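Powerline adapters: frequently asked questions
Last revised 1 September 2025

What does a powerline adapter do?
It carries network data over the mains wiring already in the building. One adapter is plugged into a socket near the router and joined to it with an Ethernet cable. A second adapter goes into a socket in the room where the connection is wanted. The two find each other over the wiring and pass traffic between them.

Do I need an electrician?
No, provided the sockets exist and are in good order. Old or damaged wiring should be looked at before anything is plugged into it, adapters included.

Can I use an extension lead?
It will usually work, but expect a lower speed. Leads with surge protection are worse, as the protection circuit filters out the frequencies the adapters use. Plug the adapter straight into the wall and put the extension lead into the pass-through socket on the front, if your model has one. The Suta 2 has a pass-through socket; the Suta Mini does not.

What speed should I expect?
Much less than the number on the box. That number is the raw rate between the adapters and counts both directions together. In the test house at Flekuvholm a pair of Suta 2 adapters on the same ring circuit gave 38 Mbit/s at the far end of the building, measured by copying one large file over a wired connection. On separate circuits fed from the same consumer unit the result was 17 Mbit/s. Your own wiring may be better or worse than this.

Why does the speed drop in the evening?
Two causes are common. The broadband line itself may be busy, in which case a computer wired directly to the router will show the same drop. The other cause is electrical noise. Phone chargers, dimmer switches, treadmills and some LED lamps put noise on the mains. Unplug them one at a time and repeat the test after each.

How do I pair two adapters?
Plug both in and wait until the power light is steady. Press the pair button on the first for two seconds, then go to the second and do the same. The house light comes on when they have joined. If it stays off, hold the button on both for ten seconds to clear the old settings -- the lights will all go out briefly -- and start again. Pairing is easier with both adapters in the same room. They can be moved afterwards without pairing again.

How many adapters can I have on one network?
Up to seven for the Suta range. All of them share the same capacity, so two busy adapters will each get less than one would alone.
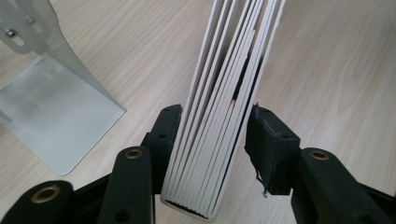 Thin white boards stacked face to face, on edge.

Can my neighbours see my traffic?
The signal can travel past the meter, mainly in flats and terraced houses. Traffic is encrypted once the adapters have been paired. Before that they use a factory key which is the same on every unit, so do not skip the pairing step even if the connection seems to work without it.

Will adapters from different makers work together?
Only if they follow the same standard, and not always then. The older Fovier adapters use a different one and will not join a Suta network. Both kinds can be plugged in at the same time, but they interfere with each other and both will run slower.

The adapter feels warm. Is this a fault?
Warm is normal. If it is too hot to keep a hand on, or there is any smell, switch off at the wall and stop using it. Do not cover an adapter or fit it behind furniture with no air gap.

The connection drops after a few minutes of no use. Why?
The adapter goes into standby when the device on its Ethernet port is off or asleep. It should wake within a few seconds. Standby can be turned off on the Power page of the setup program.

Where do I send a faulty unit?
Return it to the shop first. If it was bought directly from Verstraete, write to the support desk, for the attention of Pieter Wouters, giving the serial number from the label on the back and the colour of each light.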